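Onthorpe trams get a new boss at last

2019-12-24

I've been moaning about the empty chair at the top of Onthorpe Trams since July, so I'd better own up when there's good news – the board has picked somebody! Setsuko Kaneko takes over as managing director in the new year, after four years running the buses over in Prernitz.

She was chosen from 37 applicants, and I'm told the final interviews went on well into the evening (I was in the foyer with a cold tea, so I can vouch for the late finish). Two board members voted against, mostly over the salary. 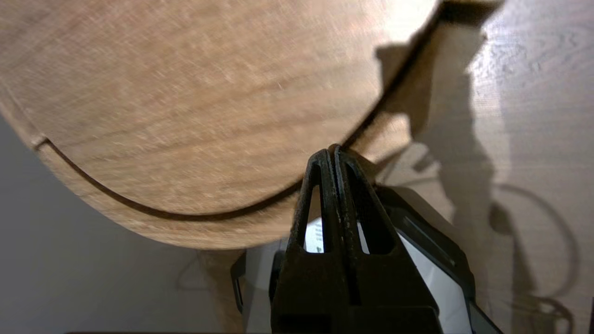
What's in her in-tray

Plenty! The Medeiros extension is running late, the ticket machines at Troto Road still won't take cards, and around 98 drivers are waiting to hear about their new rotas. Kaneko told me she wants to ride every line before she changes anything, early mornings included, and I rather liked that.

The old timetable stays put for now. If you use the last tram out to Medeiros, as I do, it's still the one that leaves before the pubs shut – and yes, I did ask her about it. She's looking into it.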